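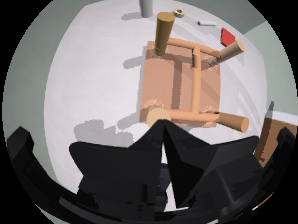 Siham Boutros has written rules for furniture assembly robots at Skarside for long enough to dislike the word "approved". She prefers to ask what was checked, and by whom.

"People send me a number," she says. "They tell me 3,158 runs in simulation and they want a signature. I ask them what changed between the runs. Very often it was only the light."

Her own list fits on one page. The arm must have a speed limit near the part, and the limit must be written where the operator can read it. Small items which are left on the work surface must be in the record too.
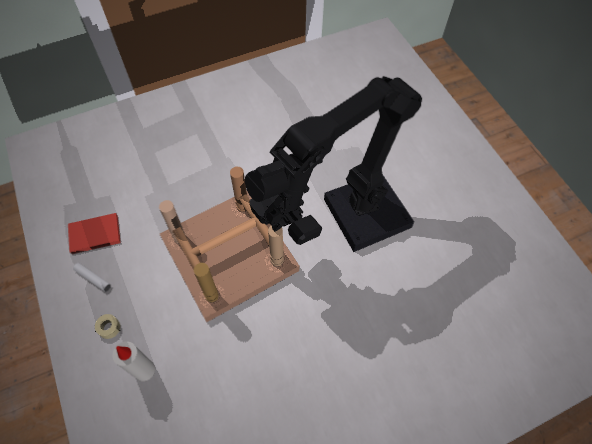

Elias Dabbas

The rule she defends most is the one on odd parts. A chair with one leg darker than the others should stay in the test set, she says, and must not be cleaned away by somebody who likes matching wood.

"In the workshop the wood does not match. If the program only knows pretty chairs, it is not ready – and I will write this in the report." 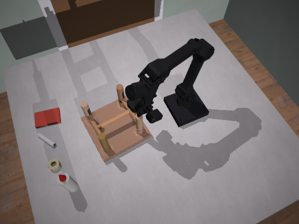 Ruba Hourani thinks the list is too strict for a small firm, and that 200 recorded trials per task would already be a heavy cost. Boutros does not refuse this. She answers that a firm can do fewer trials if it says so openly, and if a person stands by the stop button when the real arm is used.

I asked her about the views from the wrist. She wants them kept together with the wide view, with the same clock, for every trial that failed.

"From the side you see that the arm is near the leg. From the wrist you see how near. I had 47 failed trials once with only the side view, and I could explain very few."
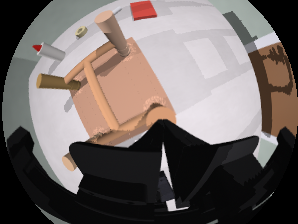 Stool and gripper in simulation, wrist view.

The next version of the list goes out in September. She is still deciding what to say about shadows.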